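Color shift between two frames shot seconds apart under LED panels

Nabil Nseir
Posted 2020-11-11

I shoot flat artwork for a local print seller, mostly watercolors up to 17 inches on the long side. Setup is a copy stand, two Dollow LED panels at 45 degrees, a manual 50mm lens at f/8, ISO 200, custom white balance from a gray card. Raw files only.

The problem is that consecutive frames do not match. Same artwork, same exposure settings, nothing moved. One frame will have a slight magenta cast across the upper third, the next one will have it across the middle, and every so often a frame looks clean. The difference is small, but it shows up as soon as I flip between files at full screen. It is worse at fast shutter speeds. At 1/600 the band is easy to see. At 1/6 I can't find it at all, but then I pick up softness from the floor, which is old and moves when anyone walks in the hallway.

What I have tried so far: a new gray card reading for each session, a different raw converter, turning off lens corrections, and swapping the memory card (I know, but I was out of ideas). I also ran the camera on AC power in place of the battery. No change from any of it. 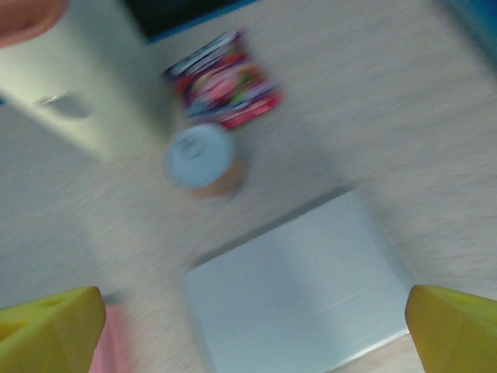
I bought the panels used in May, so there is no warranty to lean on. They have a dimmer knob on the back and I normally run them at a third of full power, since watercolor paper is bright and I want to stay at f/8. Is this a sensor fault, or the lights? I would like to know before I send the body in for service and lose it for weeks.

Kokell

It is the lights. Cheap LED panels dim by pulse width modulation, meaning the LEDs are switched fully on and off very fast and the ratio of on to off sets the brightness. Your eye averages it out. A focal plane shutter above sync speed does not, because it exposes the sensor with a moving slit, and each strip of the sensor sees a different part of the cycle. You get bands, and the bands land in a different place each time because the shutter is not locked to the lights.

The color part comes from the phosphor. A white LED is a blue emitter under a yellow phosphor, and the phosphor keeps glowing for a moment after the blue drops out. Strips that catch more of the "off" time are dimmer and warmer. Whether that reads as magenta or yellow depends on your white balance and profile.

Test it like this:

Turn both dimmers to full. Shoot ten frames of a plain white board at 1/600, opening up or stopping down as needed. If the bands go away, it was the dimming. If they are still there, the power supply has ripple at twice the line frequency and the panels are not suited to fast shutter speeds at all.

Then repeat with one panel on at a time. Used pairs are not always a matched pair.

The fix is to run them at full and control brightness with distance or diffusion. Move the panels back, which also evens out the coverage on flat work. If you need less light after that, put neutral density gel over them. Check the gel for color first.

Also, turn off the electronic shutter if your body has one. It scans much slower than the mechanical one and makes all of this worse.

Bozkurt

Had the same thing, sold the panels and bought strobes. Never looked back.

Velodon

Kokell covered the cause. Two additions.

There is no reason to be at 1/600 for a static subject. Stay at ISO 200 or lower, f/8, and let the shutter go to 1/30 or slower. That averages several cycles of most dimmers. For the floor, use a remote release and mirror lockup or first-curtain electronic shutter -- and wait until the hallway is quiet.

Second, shoot a frame of blank white board at the start of every set, same lights, same height. Most raw converters can use it as a flat field reference. It will not correct moving bands, so fix those first, but it will take out the falloff toward the corners that you probably have too and have not noticed yet.

Don't send the body in until you have run the full power test.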